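# Two Racks and a Clear Bench

The cheapest thing on most lab benches is the rack. It holds the tubes upright, and people stop looking at it soon after it comes out of the box. At Drakdale, a small teaching lab that runs evening classes for adults going back to school, the racks get more attention than that. Students spend much of their first night moving tubes from one to another.

The lab keeps two main kinds. The first is orange plastic, bought flat in packs of five from a supply catalog. The second is wooden. Alik, a furniture shop two streets over, made the first batch in September three years ago from leftover stock, and the lab has ordered from them ever since.

Plastic is the easier of the two to live with. It rinses under the tap and dries on the drainer. It is also light, and a light rack can slide when you push a tube in at an angle. The students are taught to steady it before they start.

The wooden racks hold fewer tubes. They can't sit in water, and they get wiped down with a damp cloth and left to air overnight. Alik charges more for one than a whole pack of the plastic ones costs. The lab buys them anyway. A tube set in wood stays where it was put, and the short row makes it easy to keep a small set of samples apart from the rest.

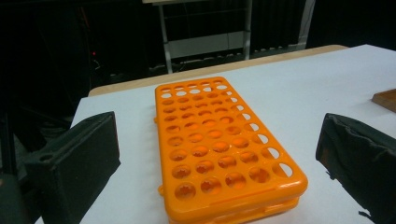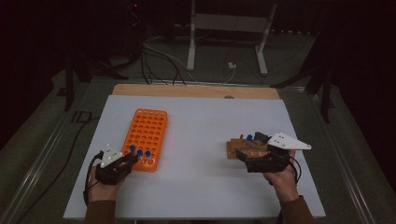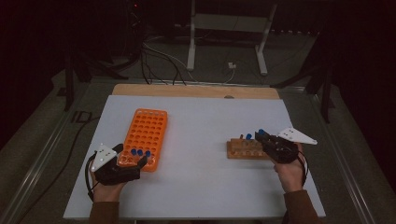
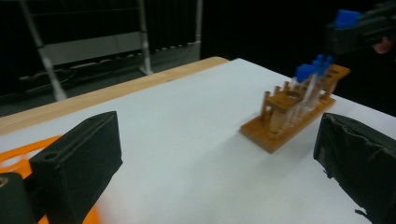
**Words by Omolara Shehu** | 2021-11-02

The white board on the table is a habit worth copying. A pale, plain surface shows a drip or a dropped cap right away, and it can be lifted off and washed without clearing the room. Drakdale's boards came from Turkeo, a kitchen wholesaler that was closing out a line of them. The lab took 60 and has replaced only a handful.

Blue caps go on the tubes used for practice. Students learn to hold a tube just under the cap, lift it straight up until the bottom clears the rack, and only then move it sideways. Most beginners move sideways too soon. The tube catches on the edge of the hole and the whole rack tips with it.

Where the racks go matters too. The lab sheet says to leave a wide gap between them so that a sleeve or a wrist can pass without brushing anything. Long racks point away from the person working. Filling starts at the near end, so there is no reaching over tubes that are already in place.

Abubakar, the longer of the two courses, ends with a sorting test. Each student gets a mixed tray and has to put everything in order by label, with no tube laid down on the bench at any point. The pass mark is 87 percent. The lab goes through roughly 500 tubes in a term.

Washing up is part of the class. Caps go in one bowl and tubes in another. Plastic racks are rinsed upside down so the water runs out of the holes. The wooden ones go back on the shelf above the sink, on their sides, with a finger's width of air between them.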